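Lane freeze (Ternlow)

In the multiplayer arena game Ternlow, a lane freeze is the practice of holding the enemy minion wave in one spot, usually just outside the range of one's own tower, so that the opponent must walk far forward to collect gold. Guides often present it as the safest way to turn a small early lead into a large one. The evidence for that claim is thinner than its popularity suggests.

Method

A player freezes by leaving a few more enemy minions alive than friendly ones and landing only the killing blow on each. The wave then drifts slowly toward the freezing player and has to be held there by hand, with the player taking some minion damage until the next friendly wave arrives. Any area ability that clips the group tends to break the balance. Champions who rely on splash damage, such as Kozan, are therefore poor at it, although several guides list Kozan as a good choice without saying why.
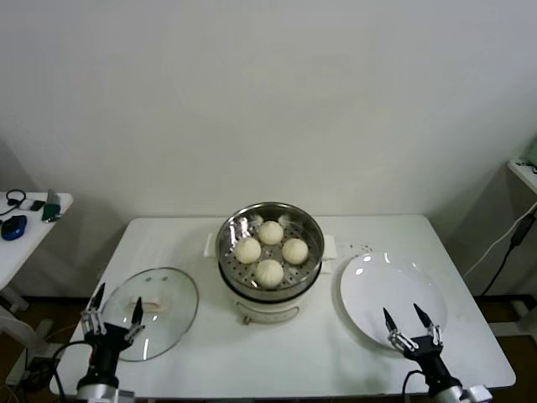 Does a freeze win the lane?
Only sometimes, and mostly when the opponent has no help from a roaming teammate and no way to clear the wave from a distance.

Claims and doubts

The most quoted figure comes from the fan site Clikelow, which looked at 1,183 ranked matches and reported that players who froze before the first tower fell finished the laning phase about 200 gold ahead. The site did not publish its match list. It also counted as a freeze any wave that stayed still for 9 seconds, a test that a player who had gone back to base to shop could pass by accident.

There is a simpler problem. Players who are already winning are the ones free to freeze, so a gold lead among them shows very little about the freeze itself. Supporters answer that the lead grows while the wave is held. That may be true – the published numbers don't separate the two.
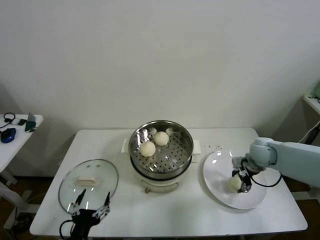 Yee-man Shih
Contributing editor, game strategy

Counterplay

The usual answer is to bring a teammate and push the wave into the tower, which resets it. Ranged champions can thin it from behind, and Grellilix can do so from outside the range of most fighters. Giving up the lane and roaming is often recommended too, but it costs experience, and the advice rarely says how much.

Changes

A March patch raised minion damage against champions, making early freezes more costly to hold. Some players declared the tactic dead. It remained common in ranked play, and whether it became any less effective has not been shown either way.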